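Counting on the night: your questions answered
Last updated 15 December 2019

I've been a counting agent, a polling clerk and (once, disastrously) a candidate in Umham, and I get asked the same things every time there's a vote on. So I've put my answers in one place. I'm writing as a private person who likes elections a bit too much, so if you need a ruling on something, ring the council's elections office and ask them.

Can I come and watch the count?

Probably not just by turning up, I'm afraid. The people in the hall are staff, candidates, their agents, a guest or so each, and observers who've signed up beforehand. If you're keen, being an observer is the easy way in. You apply, you wait, you get a badge with your photo on it, and you bring the badge with you. I left mine on the kitchen worktop in September and had to drive all the way home from Liserham for it.

What does a counting agent do all night?

Stands up, mostly! You're there for your candidate, watching the papers as they're unfolded and sorted, and if you see one drop into the wrong pile you say so to the supervisor. You can't touch anything. I keep my hands behind my back like the Duke of Edinburgh, and after three hours my shoulders know all about it.

Why does it take so long?

There are two stages and people forget the first one. Before anybody sorts a single vote, the staff check that the number of papers in each box matches what the polling station wrote down. Our last parish by-election had 700 papers in the biggest box and the first go came out one short. It was folded inside another one. That took 17 minutes to find, and it felt like a week.

Then you get the actual sorting, then the bundling, then the doubtful papers, then somebody asks for a bundle to be looked at again. I'd bring a sandwich.

Are the boxes really sealed?

Yes. The presiding officer shows the empty box to whoever's in the room just before the doors open, then seals it so nothing can come out without the seal being broken. Agents can add their own seal at the close of poll if they want to. I did it every time when I started. I do it less now, but I still write the seal numbers down in a notebook, and I'd tell any new agent to do the same.

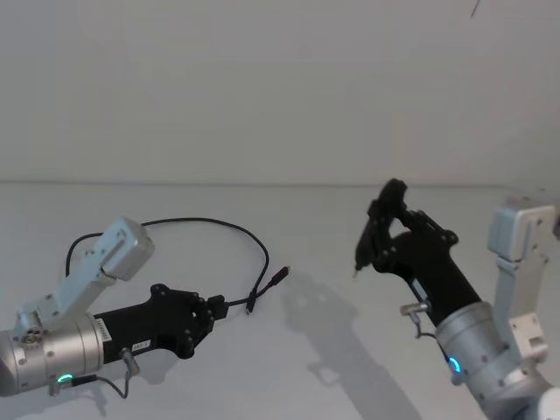

The drive from the polling station to the hall is the part that people worry about most, and I do understand that. You're allowed to follow the car if you like. I followed one from the Burkari estate once, lost it at the roundabout and got to the hall before it did, so I can't say I added much to the security of the thing.

What counts as a spoilt paper?

Fewer than you'd think. If it's clear who the voter wanted, it normally goes in, even if they've used a tick or a smiley face in place of a cross. The ones that get thrown out are blank, or vote for too many people, or have something on them that says who the voter is, or don't have the official mark. The returning officer shows the doubtful ones to the agents and makes a decision. You can object, and your objection gets noted, but the decision stands on the night.

I've seen a whole poem on one. It was quite good, and it was rejected.

Can I ask for a recount?

The candidate or their election agent can. You can't if you're just a counting agent like me, however cross you are. The returning officer can say no if they think the request is unreasonable. In Shih ward we had a gap of 48 votes, and we asked, and were told no very politely. I sulked at the time — but the bundles had all been checked twice and I think it was the right call.

Do they count postal votes separately?

They're opened separately, and often earlier, in sessions that agents can go to. Signatures and dates of birth get checked against the ones the voter gave when they applied. After that the papers are mixed in with others before they're sorted, so don't believe anyone who says they know how the postal votes split. They might have had a guess from across the table, and passing that on before the polls close can get you into real trouble. Keep quiet about anything you see.

What should I wear?

Flat shoes. A rosette if your party does them. Layers too, as the sports hall at Liserham is freezing until midnight and then boiling (the heating has a mind of its own).

How do I get involved next time?

For paid work, look for polling clerk and count assistant jobs on the council website well ahead of the day. You can't have worked on anyone's campaign in that election. Training was some 90 minutes when I did it and there were biscuits. For the party side, get in touch with your local branch. They're always short of counting agents, and they'll be thrilled to hear from you.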